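Search this collection
Search

Toy Packing and Donation Records: README

Reading time: 4 minutes

Published Saturday, June 16, 2018

1. Purpose

This collection documents the sorting and boxing of small toys at the Erkham distribution center. It was assembled so that partner sites, including the Toledo branch, can pack to a common standard and can check incoming cartons against the same set of terms. It covers soft toys, small hard toys and the boxes in which they are sent out. Books, board games and outdoor equipment are described in separate collections.

2. Contents

The collection holds 1,000 entries. Each entry corresponds to one packing session at one table and consists of a photograph, a short item list and a packing status. Entries were prepared at Erkham beginning in March and were reviewed before release. The files are organized in 31 folders, one for each group of toys as it was received from the Clukurov warehouse.

Item lists use 24 category terms. The terms describe the general form of a toy and make no attempt to identify its maker or product line. A plush duck is entered as "plush, bird" whatever its color. Where the form of a toy is open to more than one reading, the entry carries the term "plush, other" and the color is given in the notes field.

3. Fields

entry: a running number, unique within the collection
folder: the group in which the toys were received
items: one or more category terms, separated by semicolons
box: open, closed or none
lining: yes, no or not visible
status: unpacked, partly packed or packed
notes: free text, in English

The status field refers to the box and is independent of the toys on the table. A session in which several toys are set out beside an empty box is entered as "unpacked." A session in which any toy has been placed inside is entered as "partly packed" until the item list for that box is complete.

4. Packing standard

Toys are set out on the tabletop before packing begins. The box is placed among them with its lid removed and its opening facing up. Plush toys may lie in any position at this stage, including on the back or side, and staff should not spend time arranging them. Small toys may be grouped together at one side of the table. 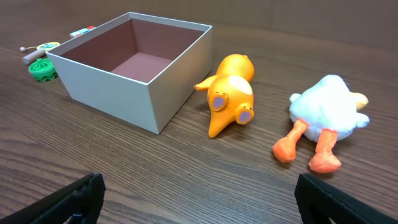 Larger plush toys go into the box first, with the widest part of the body resting on the floor of the box. Beaks, wings, tails and other projecting parts should be turned toward the middle. Small toys are added last and should fill the remaining space without pressing on the eyes or faces of the larger ones. If the lid does not close without force, one toy is taken out and assigned to the next box.

Lining paper is recommended for light-colored plush. It should cover the floor and the inner walls and should be replaced when torn. Boxes that have lost their shape at the corners are to be set aside and may not be used for outgoing shipments.

5. Recommended uses

The collection is suitable for training new packing staff, for preparing printed guides and for comparing item lists between sites. The Toledo branch uses the entries marked "unpacked" as a starting exercise: staff members read the item list, choose a box and propose an order of packing.

6. Known limitations

Plush toys are more heavily represented than hard toys, and birds are the most common plush form. Toy dimensions were not recorded, so the collection should not be used to calculate box capacity. The color of box linings may look different from one photograph to another, and color terms in the notes field should be treated as general guidance. The condition of seams and filling was not inspected for this collection.

Several early entries used the term "stuffed animal." These have been changed to "plush" throughout, but printed copies of the first item lists may still show the older wording.

7. Access and corrections

Copies are available to partner sites on request through the Lidico records desk. Requests should state the folders needed and the intended use. Corrections should give the entry number, the field concerned and the proposed wording. Accepted corrections will appear in the next release.

Related items

Lidico Category Terms for Toys and Games
Erkham Box and Lining Guide
Board Games: README
Toledo Branch Receiving Checklist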